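Review: the Restach paired hand grippers

We bought the Restach set in April, after our second pair of home-printed grippers shed a finger into somebody's lunch. The job at Saltlow is teaching a learning system to handle kitchen things, which means a person has to handle kitchen things first, over and over, with pincers. I have now put a knife near a tray more often than most chefs.

Setup took 90 minutes. The manual says 9, and I would like to meet the author. Once going, the pair tracks nicely, and the jaws don't mind a thin handle.

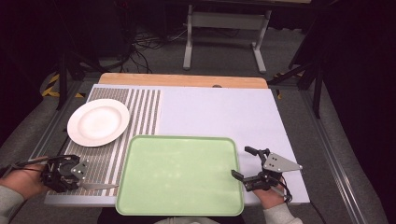
Windia Bench Notes, Issue 9, page 2

Plates are the weak spot. A wide flat rim gives the jaws little to hold, and we binned plenty of takes on that alone. Trays with a raised lip are much kinder. The cables have opinions of their own, usually about your sleeve.

After over 1000 recorded takes the springs still feel firm, though my thumbs don't. The Makori set we tried before was lighter and had a better trigger, but lost its calibration whenever anyone closed a door.

Worth the money if you have two patient people to swap shifts. Buy the spare finger pads at the same time, as postage is criminal.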